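Reltham: wood surface and lidded box set
README, version 2

Please read this before opening the folders. Alois Gasser wrote a shorter version, which fit on an index card and left out where the files were.

What you are getting

Reltham is a set of still pictures of pale wood. There is a pale wood tabletop, and there is a pale wood box that sits on it. If you came for contrast, the Moulin set is next door and has dark tiles in it.

The release holds 4,000 stills, sorted into 40 folders. Folder names say what is going on (table_bare, box_lid_part_open and so on). An earlier scheme used names of cheeses and was dropped in February after Satish Pinto failed to find anything for an entire afternoon.

The tabletop

Most people skip the bare table folders and go straight to the box. Please don't. The tabletop is the background for everything else in the set, and it is busier than it looks. Long, fine grain takes up a lot of it, and then there is a patch of arches and loops that has fooled every edge finder we own. We call that patch "the cathedral," which is what woodworkers call the figure anyway, so no points for originality.

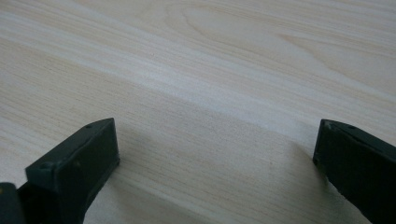
Bare tabletop, with the straight grain, the arched figure and the bright streak of reflected light.

Regarding the streak: it is glare. It is annotated as glare. In the first release one of our annotators, who has asked to go unnamed and is Nadja Thaler, marked it as a strip of white tape in a good many files. Those labels have been fixed. If you still have a copy of version 1, delete the tape class and think kindly of her.

The labels for the table are:

grain_straight
grain_figure
glare
table_other

The last one is for wood that refused to be put anywhere else. Use it sparingly. Veronika Rüegg checked the labels and will know.

Where straight grain slides into figure, we drew the boundary at the first line that visibly bends. Two reasonable people can disagree by a finger's width about where that is, and ours did, at length, over lunch. The disagreement is kept in the column called second_opinion. 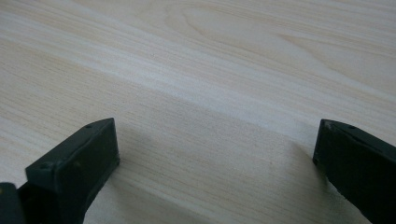

Color values have been left alone. We tried evening out the light and got a table that looked like oatmeal, so the released files keep their washed-out parts and their warmer parts as they came. If your method needs a flat background, flatten your own copy and please don't send it back to us as an improvement.

The box

The box is a plain piece of work with straight plank sides and a long hinged lid. We would love to tell you what it was built to hold. Domenica Prantl says bread, Satish says fishing gear, and the form we have to fill in says "container, general."

Labels for the box:

lid
knob
hinge
stay
wall_inner
fastener

A few notes, mostly earned the hard way.

The lid counts as one object however it is angled. Label its top and its front face together, even when one is bright and the other is in shade.
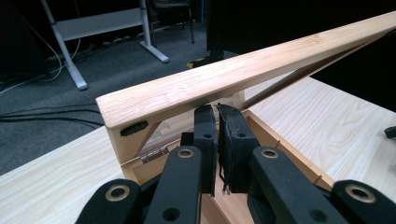

Knots in the lid are part of the lid. They are not fasteners. The fastener label is for small dark nail or screw heads, and we do not ask annotators to say which, having lost enough of the spring to that already.

The knob is black and oval and causes no trouble whatsoever. It has the best agreement score in the set and we are a little proud of it.

The stay is thin, dark and diagonal, and gets missed. If your count of stays comes out low, look again before writing to us.

Table wood next to box wood is the hard part. Both are pale, both have grain, and in strong light they do their best to become one object. Follow the edge of the box plank, and where you can't find it, mark the region unsure. Unsure is a perfectly respectable label here.

Known problems

Folder 8 has its label file sorted backward. The labels are right, the order is not. It will be fixed when someone feels strong enough.

File names with a space in them will break the Cliklow importer. Use the Birkuvano one, which breaks on other things.

There is no scale reference. Please don't estimate the size of the box from these pictures and publish it.

Getting in touch

Label questions go to Veronika. Questions about folder order go to Alois, who will send you the index card.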